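Nhi Giáp has finished bottom of her fantasy football league twice, and she would like it known that both times she did the reading.

"I did so much reading," she says. "Khang picks his team on the bus. He beat me by 21 points in November while his goalkeeper was suspended."

Khang Dương, sitting across the table with a bacon roll, does not look sorry. He runs the Pladalham league, nine managers strong, and has won it often enough that the others have stopped asking how. I asked anyway.

"I pick players who are going to be on the pitch," he says. "People fall in love with some winger who comes on for the last ten minutes and does a stepover. Lovely. That's one point."

Giáp has been in love with several such wingers. Her side is called Tidora, after a holiday flat she didn't enjoy, and she reckons she has changed its formation more often than her bedding. She started this season with three at the back, panicked, went to five, panicked again and made a goalkeeper her captain.

"It was a double gameweek," she says. "There was logic."

"There wasn't," says Dương.

His own team goes by Ông. The rest of the league know it mostly as a name at the top of a table. He plays the same four defenders until one of them gets hurt, keeps his transfers in his pocket and takes no interest in what anyone else is doing. When I ask about differentials, those little-owned players the podcasts get so worked up about, he chews for a while.

"Sometimes nobody owns a player and it's a bargain. Usually he's just not very good."

They have known each other since they both worked at Vastex, where the league began as a way of getting through the afternoons. Giáp left first. She still has to come back for the draft, held in the unit on a Saturday before the season starts, and she still complains about the chairs.
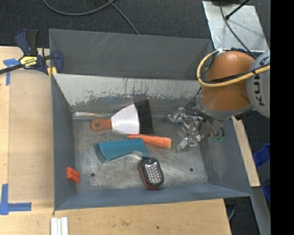

Bin and hand brush, Pladalham.

The wildcard is where they really part company. Giáp plays hers early, on the grounds that a bad squad only gets worse if you look at it. Dương holds on until the fixtures bunch up in spring, then rebuilds the lot in one evening with the telly on.

"She used hers in week two," he says.

"I had injuries."

"You had one injury."

"He was my captain, Khang."

She is now nearly level with the manager above her, and has a plan for the run-in that involves two strikers from the same relegation side. They have home games coming, she says, and nothing to lose. I point out that they have quite a lot to lose, being in a relegation fight, and she writes something down.

Does Dương have any advice for her? He thinks she should delete the app on Thursday night and put it back after the deadline. Giáp tried that once. She reinstalled it in a car park and took a points hit for a left back.

"He scored, though," she says.

"He was on your bench," says Dương, and goes up to the counter for another roll.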